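Trostemton practice

The Trostemton practice is a set of working rules for recording everyday table tasks with hand-held grippers, so that the recordings can later be used to teach robots. It takes its name from the town where it was first written down, and it is looked after by Kundska, a small firm that also keeps the public copy. The current text has 40 rules, most of them short and (readers are often glad to find) quite plain in tone.

Background

The first draft was put together by Eugénie Aubert, who had spent a good long while sorting through recordings at Ternia and kept meeting the same troubles over and over again. Her review covered 2645 recordings, and she grouped the faults she found under 3 headings: the surface, the cable and the hands. Those headings are still used today, and people who learned the older draft will feel quite at home with the new one.

Surface and cable

A session begins with a look at the bare tabletop through each gripper's own camera, fingers open. Glare on the surface is noted in the session log, and so is any place where the cable crosses a finger, as it may hide part of a grasp later on. 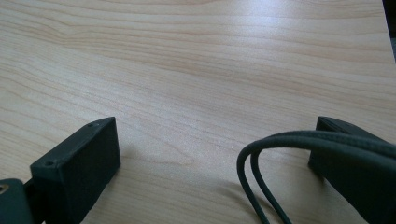 Placing and holding

The table is then laid with the things the task calls for, and the layout is written down before anyone starts. Each hand keeps to its own gripper for the whole session. A hand that has no work to do at the moment stays raised clear of the objects, and utensils are to be held by the handle wherever there is one. Cables should run back toward the person and off to the side, well away from the pieces being moved.

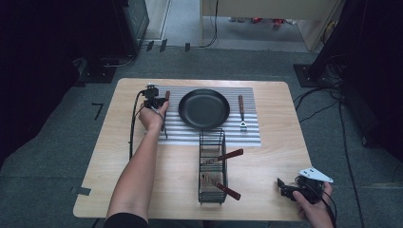

A place setting in progress, with two utensils still in the wire caddy.

Use elsewhere

The Naidu workshop follows a shortened version, mostly for newcomers, which leaves out the logging rules but keeps everything on handling. Aubert has been friendly toward it, though she would dearly like to see the log put back in.

Categories: Robotics | Working practices | Data recording
Last updated January 3, 2026
14 shares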